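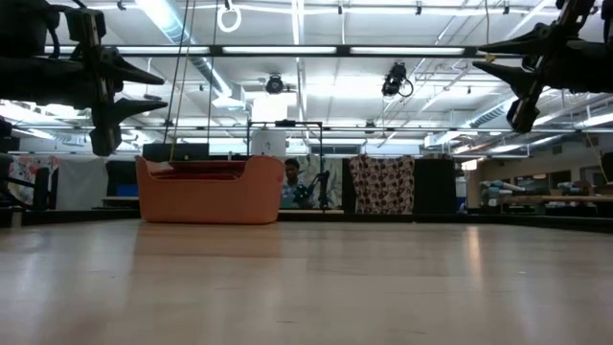
How long must a new wooden floor rest after the last coat of oil before the room can be used?
Walk on it in socks after 5 hours, and put the furniture back after 40 hours. Rugs and mats must wait longer, see step 9.

Section 4. Oiling and first care

This section is for floors of the Trundton series, which come sanded but without finish. If you bought the boards already oiled, go directly to "Weekly care".

Before you start

You need one can of Plarton floor oil, a flat brush, a short-hair roller, a white pad on a pole and plenty of cotton cloths. The oil is sold in clear and in pale. The pale oil keeps a blond floor blond. The clear oil makes the wood a little more yellow, and this color becomes stronger in the first summer.

Please read the label of the can also. If the label and this manual say different things about drying, follow the longer time.

Steps

1. Take everything out of the room, also the curtains if they touch the floor.

2. Vacuum the floor two times, first along the boards and then across them. Use the brush head. A head with hard wheels can leave lines in the bare wood.

3. Wipe with a cloth which is only a little damp. Let the floor dry for 2 hours with the door open.

4. Close the windows and switch off the floor heating. Moving air brings dust, and a warm floor drinks the oil too quickly.

5. Stir the oil slowly from the bottom of the can. Do not shake it. The pale oil has pigment that sinks, so stir it again each time you fill the tray.

6. Begin at the wall opposite the door. Paint the border with the brush, then roll the oil along the full length of two or three boards. Do not stop in the middle of a board – the overlap will stay visible.

7. Wait 20 minutes, then work the surface with the white pad. Where the wood looks dull, add a small amount of oil. Where it looks wet, take the oil away with a cloth. When you finish, no wet place should remain.

8. Let the first coat dry until the next morning and repeat steps 5 to 7 with half the quantity of oil.

9. Keep rugs, mats and plant pots off the floor for 10 days. Under a rug the oil gets too little air and can become sticky.

CAUTION: Cloths with oil can start to burn by themselves, even some hours later. Put them in a metal bucket filled with water, close the lid and leave the bucket outdoors. Never put used cloths in a pile or in the kitchen trash.

Note: On stairs, oil every second step on the first day and the others on the next day, so you can still go up to bed.

Weekly care

Dry cleaning is enough for most weeks. When the floor needs washing, use Gaseck wood soap, 60 milliliters in one bucket of lukewarm water. Wring the mop well. Water that stands in the joints makes the edges of the boards rise, and sanding them flat again is much work.

Do not use steam cleaners, vinegar or soap for dishes.

Put felt pads under chair legs. Change them in April and again when the heating season begins, for small stones stick in the felt and scratch.

Small damages

For a light scratch, put some drops of oil on a cloth and rub along the grain. For a dent, lay a damp cloth on it and touch the cloth with a warm iron for a few seconds. Let the place dry overnight, then sand it by hand with fine paper and oil it – a border will be visible for the first weeks.

Black spots near a radiator or a balcony door come mostly from water. Find the leak first. For the spots themselves, use the Guerra stain remover set and follow Section 6.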